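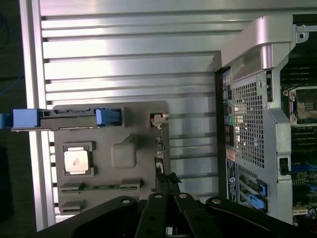 Drive caddy with blue latch and handle, processor in its socket, both on a fixture tray.

Clevlow Office Storage Server (Refurbished)
Sold by Flundine
$1,316 including GST
Drives not included
Page last revised August 24, 2026

Overview

The Clevlow is an ex-lease tower server, rebuilt and sold for small offices that want their files on a box they own. It has five hot-swap drive bays, two network ports and a single processor. It runs quietly enough for a back room and too loudly for a desk.

We sell it because it is a decent machine at a fair price. We are less sure about a lot of what gets said in this part of the market, including by the company that wrote the brochure we were given, so the page you are reading is longer than the usual one. If you only want the specifications, they are further down.

Do you need one?

Maybe not. A fair share of the people who ring us about a server would be fine with a cloud subscription and an external drive in a drawer. If your whole business fits on one laptop and you have no one on staff who enjoys this kind of thing, a server is another object to update, dust and worry about.

The cases where we think it earns its keep:

Large files that several people open during the day, such as drawings, video or scans.
An internet connection that is slow on the upload side. Plenty of regional customers are in this boat.
Accounting or practice software that insists on living on a machine in the building.
A monthly cloud bill that has crept up to the point where someone has asked about it.

On that last one, do your own sums before you order. The brochure from Clineo, who import the chassis, says a server like this "pays for itself". It might. It depends what you pay for power, what drives you choose, and how much of your own time you give away for free. The brochure leaves all of that out.

What "refurbished" means on this page

The word has no agreed meaning and sellers lean on that. We have bought "fully refurbished" machines that had been wiped with a cloth, and others that had been stripped to the bare metal and put back together with care. The listing looked the same either way.

For the Clevlow, we do the following before it goes out:

The case is opened, blown out and cleaned.
The processor is lifted, the old thermal compound is removed, and fresh compound goes on before the cooler is refitted.
Both power supplies are run on their own under load. A unit that fails is swapped for another used unit that passes.
Every drive bay is tested with a known good drive in a caddy.
All the fans are replaced. They are new.
The board battery is replaced.
Firmware is brought up to the last version the maker released for that board.

We don't repaint the case or replace scratched panels. Expect marks, a bit of sticker residue and possibly someone else's asset tag. If that bothers you, buy new.

About the grading

Most resellers use letter grades. Clineo use the Kapoor scale, which sounds official and is really a cosmetic score: it tells you how scuffed the lid is. A machine can come to us with the top Kapoor grade and a dead network port. We have stopped printing the grade on our listings, although you will still find it on the carton label. Ignore it.

Hours of use are a better guide where you can get them, and even then we would be careful. A server that sat in an air-conditioned room for years without a restart may be in better health than one that was switched on and off in a hot shed. The hours counter can't tell you which one you are getting. Neither can we, in most cases, as ex-lease stock arrives with very little history.

Specifications

Form: floor-standing tower
Processor: single socket, used, tested
Memory: error-correcting, used, tested. Ask for the current fitted amount when you order, as it varies between batches
Drive bays: 5, hot-swap, caddies supplied for every bay
Drives: none supplied
Network: 2 wired ports, no wireless
Power supplies: 2, hot-swap
Fans: new
Operating system: none supplied
In the carton: server, power leads, spare caddy screws, printed test sheet
Warranty: 12 months, return to base

Why there are no drives in it

We could bundle used drives and shave the total price for anyone comparing listings. Other sellers do. We think a used drive in a storage server is a false economy, and we would end up handling the complaints.

Buy new drives, from two different shops if you can be bothered, so that they don't all come from one batch. Whether mixing batches makes a real difference is argued over at length on forums and we have never seen figures that settled it. It costs you an extra delivery fee, so we do it ourselves and don't get too worked up about it.

Check that the drives you pick are sold for use in a multi-drive enclosure. Read the fine print on the recording method as well. Some cheaper large drives slow to a crawl when an array is being rebuilt, and the box won't always say so.

Caddies

The supplied caddies take full-size drives. Smaller solid state drives need an adapter plate, sold separately. The ones we stock are pressed metal and fit properly. Cheap plastic ones are sold online by the bag, and the ones we tried left the connector sitting a touch low, so the drive would drop out of the array every so often for no obvious reason. That is a miserable fault to track down.

Don't force a caddy. If the handle won't close, pull it out and look at the screws. Nearly every "faulty bay" that comes back to us is a screw with a head that stands proud.

Redundancy is not a backup

Every seller says this and then sells you the array anyway, so we will be blunt. An array keeps you working when a drive dies. It does nothing about a deleted folder, a burst pipe, a break-in or ransomware. If you can't afford the Clevlow plus somewhere else to put a second copy, buy the second copy first.

Power and noise

The brochure calls it "whisper quiet". It isn't. With the fans settled it sounds like a bar fridge, and on start-up it sounds like a hair dryer for as long as it takes the firmware to calm down. One room away with the door shut you will probably forget it.

We aren't going to quote a running cost. It moves with the drives, the workload and your tariff, and any figure we put here would be copied into somebody's spreadsheet as fact. A plug-in power meter is cheap. Run it for a normal working week and multiply.

The second power supply is useful only if it is plugged into something different from the first. Two leads in one power board gives you very little. One into a battery unit and one into the wall is a sensible arrangement for a small office.

Upgrades we would skip

A faster processor. File sharing barely touches the one that is in there. Customers ask for this more than anything else and we usually talk them out of it.

Maximum memory. Worth having if you plan to run virtual machines. For shared folders and a nightly backup, leave the slots empty and add more later if it feels slow.

A fast network card, unless your switch and your computers can use it. Check the switch first. It is nearly always the switch.

Extended warranty. We offer one because people ask. Look at what a replacement power supply and a spare fan would cost you and decide for yourself whether it is worth the extra.

Warranty and returns

The 12-month warranty covers parts and our labour. You pay freight to us and we pay it back to you. It doesn't cover your drives or anything stored on them, and we don't do data recovery. Please take the drives out before sending a unit in, and label which bay each one came from.

Change-of-mind returns are accepted on units that haven't been run, less freight. None of this takes away from your rights under consumer law.

Keep the original carton for a while if you have the space. Couriers are rough on heavy towers and the foam is shaped for this case.

Setting up

You will need a screen and keyboard for the first start. After that it can be managed over the network. We don't preinstall an operating system as everyone wants a different one, and we would rather you knew how yours was put together.

If you have never installed one before, set aside an afternoon and don't do it the day before payroll. Local IT people will generally do it for a flat fee. Get that fee in writing, and ask what happens when you call them in six months' time.

Stock and freight

Stock comes in batches when leases end, and there can be long gaps between them. We don't run a countdown timer or a "few left" banner. If the order button works, we have one.

Freight is quoted at checkout by postcode. The carton is awkward for one person to lift, so have somebody there to help when it arrives. Pick-up from our counter is free by arrangement.

Questions before ordering go to Everett Pennington at the parts desk. Include the software you plan to run, the number of people who will be using it, and whatever your switch has printed on the label.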